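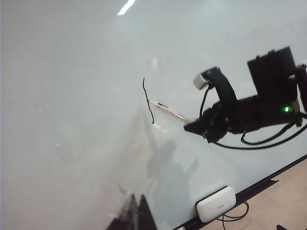
Home – Kitchen – Laundry – Workshop – Odds and Ends

Getting a whiteboard properly clean

I've had a whiteboard up in our kitchen for years now (shopping, bin days, who owes whom a lift) and for most of that time it was a horrible lilac-grey colour, like old dishwater. I thought that was just what happened to them. Then my neighbour Ilona Nyitrai came round, took one look, asked for a clean cloth and did one corner while the kettle boiled. I was mortified! So I've become a bit of a bore on the subject, and here is what I do.

Everyday wiping

Dry cloth, nothing else. Microfibre is best, but an old cotton T-shirt does nearly as well – cut the seams off first, they're scratchy. I gave up on the felt erasers because ours filled up with black dust and simply moved it about. If you like yours, bang it outside against a wall now and again.

The weekly going-over

A drop of washing-up liquid in 1000 ml of warm water, cloth wrung out hard, then straight over with a dry one. Don't let it run down into the bottom edge of the board. Ours has swollen a little there and that was entirely my doing.

Marks that have been there for months

Old ink is stubborn, and the trick is to go over it with a fresh dry-wipe marker and rub it off while it's still wet. The new ink softens the old. It feels all wrong scribbling on the thing you're trying to clean, but it shifted a list from January that I'd quite given up on. If somebody has used a permanent pen, do the same, and then try a dab of surgical spirit on cotton wool with the window open. Test a corner first, and keep it away from the hob.

Checking for ghosts

Ghosting is the faint leftover writing you only notice once you've put the cloth away and sat down. Stand off to one side and look along the board, then go back to the middle and look again. A glossy board with nothing written on it still shows pale patches and slanting bands where the light catches it, as in the photo, and I've wasted plenty of elbow grease on those. Move your head: if the patch moves too, it's only the light. 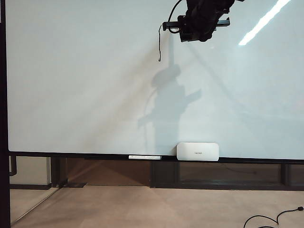
Pens last longer if you store them lying flat with the caps pushed on till they click. I buy a box of 12 and the yellow one is useless, every time. Elis Bowen wrote in to say he keeps his in a cutlery tray in the drawer, which I've now copied.

Please don't use scouring powder or the green side of the sponge. I did once, and there's a dull patch by the fridge which holds on to every bit of ink that touches it. I've stuck the calendar over it.

Contact me | Copyright July 2021 | Back to top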